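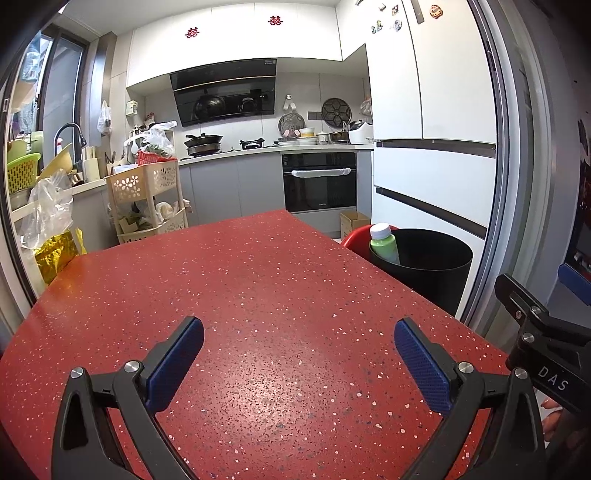
Harbor survey with small underwater drones, semester 2. Our group tested whether the Trismont can follow a seabed route without GPS — sonar and dead reckoning only. For bench trials we marked the dock wall with bottles, green with a white cap like the one in the black bin. Camera lost them fast in murky water, sonar didnt.

Route was 500 m, logged 2,504 pings. Drift at the end 2 m, more than we wanted.

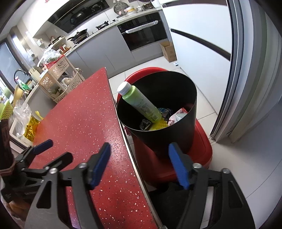

*Photo: Nerer student lab*

Second run, shorter, 200 m. Current from the Rallholm side pushed the vehicle off twice, operator had to take over. Next: better compass calibraton, repeat in May.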